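I have spent a good part of my working life writing procedures for people who would much prefer that I didn't, and I have a lot of sympathy for them. Most rules arrive late, long after the people doing the job have found their own way. So when I say that robotic suturing needs a shared set of written rules, and needs it before the machines are trusted with more than they do today, please believe that I say it with some affection for the other side.

The draft going around at the moment, which most of us call the Trevside draft, runs to 89 pages. I have read it twice, once with a pencil and once with a large pot of coffee, and I think it is a decent piece of work that worries about the wrong things. It has a great deal to say about logging, network security and who signs what. On the stitch itself, the thing the patient carries home, it has 2 pages.

## What a stitch asks of a rule

Tying a knot with instruments is a fussy business. There are two sets of jaws to think about, and a thread that would like to be anywhere except where you want it, and tissue that moves when you pull on it. Any rule that says "the knot shall be secure" and leaves it there has skipped the whole job.
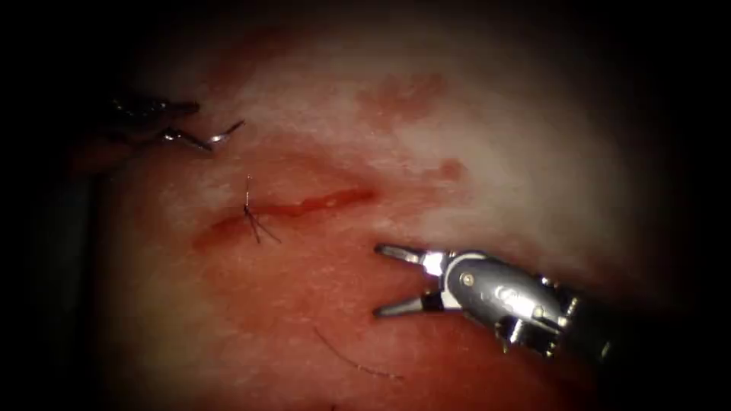
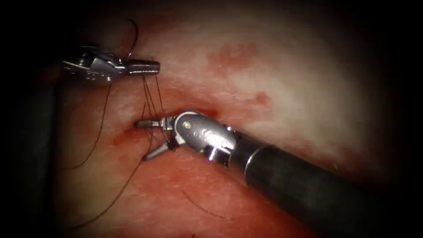 Look at how much thread is in play at a wound this small, and how near the metal comes to the tissue. A good rule would speak to both. It would say how far open jaws may be moved over tissue, and at what speed. It would say how much tension a strand may take while a throw is being wound, and who or what is watching when it reaches that limit. And it would say something about loose thread - where it may lie, when it must be picked up, and who checks that it has been.

## Count the bad ones too

My other complaint is about evidence. Tillman, to their credit, put forward a test plan of 2,000 practice stitches, and Pamano answered with one of 480. People have been arguing about which number is right ever since, as if we were buying carpet. I would happily take the smaller plan if every slipped throw and every dropped end were written down and shared, along with the moments when a person had to step in. I would not take the larger one if all we got at the end was a percentage.

At Brillinero, where I did my first years in this field, we kept a plain paper notebook next to the bench for exactly this. It was a messy thing, with coffee rings and some very rude remarks about thread, and we learned more from it than from any report we sent upstairs. I would love to see the next version of the draft ask every site to keep one, in whatever form suits them, and to let the rest of us read it.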